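Home | Trips | Sites | Tickets | Log in

3 min read

Ticket: audio guide handsets play wrong stop at Kernach monastery
Status: open, workaround in place
Opened: February 2022
Product: Flitside handset, site package Kernach

Visitors on the self-guided route at Kernach hear the text for the refectory while standing in the narthex. The offset starts at stop 9 and continues to the end of the route. Stops 1 to 8 play correctly. Reported by the gate desk and confirmed on site. 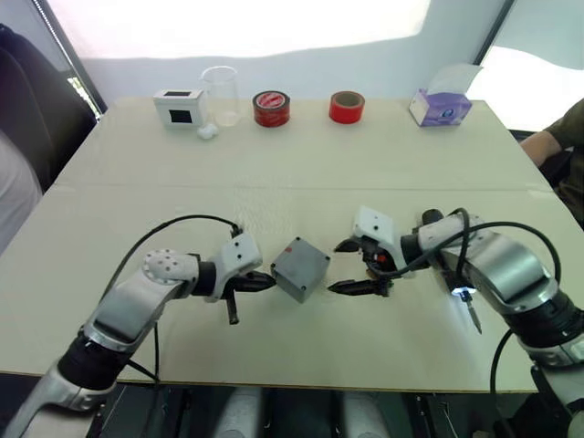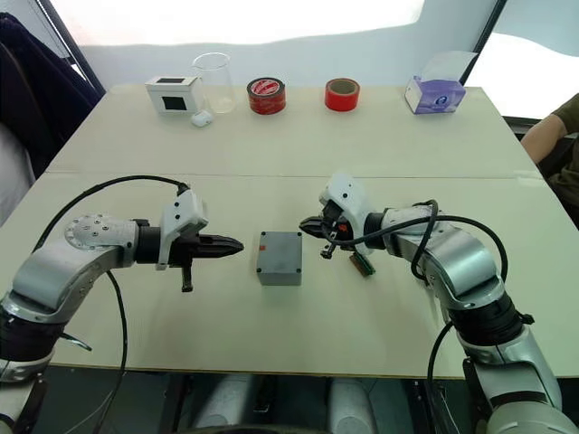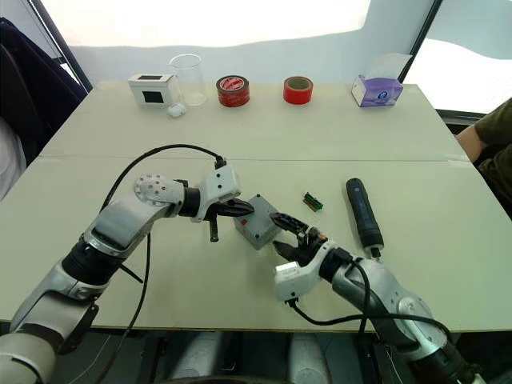
The site package was rebuilt in August, when the lower church reopened and two stops were added to the route. The printed map was reissued by Mujić at the same time. The handset menu was not. The unit fails the same way on every language track, so translation files are ruled out. For the bench check, the location tag was placed on a white tabletop, in the open middle area where the small gray box sits in the pictures, and the handset was brought up to it from the left and then from the right. It read the correct tag ID from both sides. The tags are good and the fault is in the playlist.

Steps taken

1. Restarted handset, reloaded package from the dock. No change.
2. Compared playlist against the printed map. The map has the baptistery as stop 9. The playlist goes straight from the lower church to the narthex.
3. Checked file count on the card: 142 audio files, matching the manifest. The baptistery file is present but is not assigned to a tag.
4. Assigned the file by hand on one handset. Stops 9 to 14 then played correctly. Stop 15 was silent.
5. Opened the file for stop 15. Length is 1,126 seconds. The player rejects any file over its time limit without showing an error. The long recording is the full evening chant, which should be offered as an extra and not as a stop.
6. Cut the chant to 60 seconds with a fade. Stop 15 now plays.

Workaround for the gate desk

Hand out the corrected handset first. For the others, ask visitors to key in the stop number from the playlist sheet taped inside the dock door. From the narthex onward this number is one lower than the number on the printed map. Visitors using only the map should be told this before they go down the steps to the lower church, as there is no signal for the help line past that point.

Still open

- Push the corrected playlist to the remaining handsets. The dock updates 2 units at a time and has to be left powered overnight.
- The Binstead route uses the same package template. Check it for unassigned files before the spring season.
- Ask Mujić whether the fresco stop in the south chapel stays on the map while the scaffolding is up. If it is dropped, the numbers shift again and the playlist sheet has to be reprinted.
- Request an error message for rejected files. Logged separately.

Next update after the overnight dock run.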